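Itix Work Table, White Top
Trekenano bench range

Product code: Itix 164
Use: seated or standing hand work, sorting, small-parts handling
Supplied: frame and top packed separately

Overview

The Itix is a single-station work table for light tasks done with both hands. It is built up in layers. A frame of gray extruded aluminum rail carries a light wooden board, and a rectangular white top is laid on the board. The top is the part that takes the wear, and it can be lifted off and replaced without disturbing the frame.

The white surface gives good contrast for dark and mid-tone parts. Pale parts are harder to pick out; for those, order the gray top (see Options).

Frame

Rails run along both sides of the table. The slots accept standard T-nuts, so lamps, bins and cable clips can be fixed at any point along the rail. Two black diagonal struts stiffen the structure toward the back. A horizontal bar spans the station and may be used to hang light tools or a task lamp. Maximum load on the bar is 4 kg, evenly spread.

Hazard tape in yellow and black is applied in short strips to the frame. Replacement tape is sold by the roll. 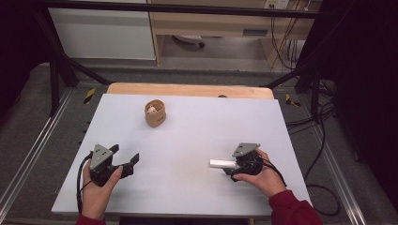 Page last changed: August

The station with a small round tan container on the white top, toward the far edge and left of center, and a white cylindrical piece held in the right-hand gripper. The area between the hands and the container is the working zone. Keep it clear during a task and place containers beyond it.

Floor and placement

The table may stand on carpet or hard floor. On carpet, check the level again after two weeks, as the feet settle. Leave 40 cm free on each side for elbows and for any cables that run off the table. Cables should leave at the side – never across the front edge, where sleeves catch them.

Assembly

Two people are needed to set the frame upright. Fit the side rails first and leave all bolts finger-tight until both struts are in place. Tighten from the back toward the front. Lay the wooden board, then the white top. The top is not glued. Assembly time is around 2 hours with the supplied keys.

Care

Wipe the white top with a damp cloth and mild soap. Do not use scouring powder. Pencil and chalk marks come off with water; ink should be treated with alcohol on a soft cloth. Keep standing water off the wooden board, in particular along the exposed edge.

Options

Gray top, same size
Mula side bin, clips to rail
Nkosi lamp arm, clamps to rail or bar
Cable clips, pack of 4
Hazard tape, roll

The Mula bin and the Nkosi arm cannot share the same rail section. Spare bolts and T-nuts are listed under Trekenano small parts.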